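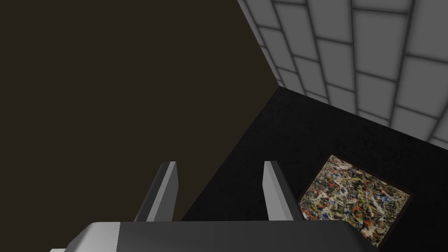
**Pre-run checklist: simulated manipulation, software stack**
Project: Prumiteo, planner and perception branches
Filled in by: Themis Stefanou
Session: Sunday, morning block

Please tick as you go, and write comments even where everything passes. The comments are the best part of this sheet, and I reread the old ones all the time!

## 1. Scene and assets

- [x] Scene loads from a clean checkout. *Comment: first try, no missing textures.*
- [x] Random seed written to the log header. *Comment: 241 for this block.*
- [x] Collision meshes match the visual meshes. *Comment: framed painting checked by hand. Its old mesh was thicker than the frame and the planner kept giving it far too much room. Much better now.*
- [ ] Surface friction read from the config. *Comment: still falling back to the default on the black surface. Ticket open under Oston.*

## 2. Cameras and perception

- [x] Camera transforms published before the first plan request.
- [x] Robot self-filter on. *Comment: the white arm casing can take up a big share of a view, so try the filter on tilted views too, especially with glossy black areas on either side.*
- [x] Depth holes handled at glass. *Comment: red-framed door tested with the new fill step. I love this one – the panes come through as a solid surface and the planner stays out of them.*
- [ ] Segmentation labels stable between resets. *Comment: two labels swapped after a reset. Rerun before signing.*

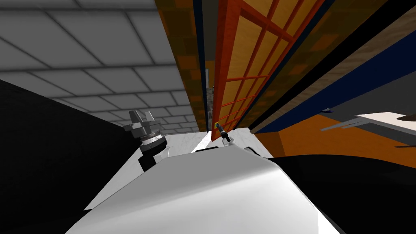
Pillai thinks the self-filter padding should be a per-link setting, with a tight value at the fingers and a generous one on the casing, and would like it merged before anyone touches the segmentation labels again. Fair point, and I've added a line for it in section 3. One global number was always a compromise, and the fingers need every bit of free space we can give them near an object.

## 3. Planning and control

- [x] Joint limits loaded from the robot file, with no overrides left in the launch script.
- [x] Planner timeout set to 400 ms. *Comment: plenty. The new sampler is quick and a pleasure to watch in the trace viewer.*
- [x] Start state checked for collisions before every plan.
- [ ] Per-link padding. *Comment: new line, see above. Needs a default for links that aren't listed.*
- [x] Controller rate steady under load. *Comment: ran it with logging at full detail and the timing plot stayed flat.*
- [x] Stop command tested from both the console and the script.

## 4. Grasping

- [x] Grasp candidates ranked by clearance as well as by finger contact. *Comment: the egg is a great test for this, being smooth and rounded, and the yellow block makes a good neighbor to plan around.*
- [x] Gripper opening read back from the simulator and compared with the command.
- [x] Grasp score threshold at 91. *Comment: came down a little from the last sheet. The curved shapes were getting thrown out too early.*
- [ ] Attached-object state cleared on reset. *Comment: failed once, passed on the rerun. I'm leaving the box empty until I know why.* 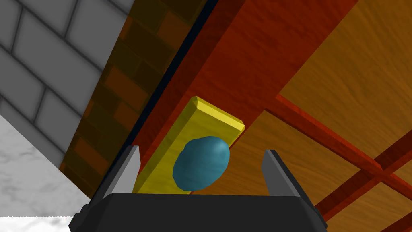
Does a failed reset in section 4 mean the whole block has to be run again?

Only the grasping part, as long as the log header still shows the same seed and no config file has changed. If either one is different, start from section 1.

## 5. Logs and sign-off

- [x] Config files copied into the run folder.
- [x] Planner version and perception version both in the header.
- [x] Trace files open in the Raltdale viewer. *Comment: the new timeline zoom is fantastic for finding slow plan requests. Try it!*
- [ ] Open items moved to the tracker. *Comment: friction and labels are in, padding and reset still to go.*

**Result:** cleared for simulation runs at speed setting 2. Hold the higher setting until the reset item is closed.

**Signed:** T. Stefanou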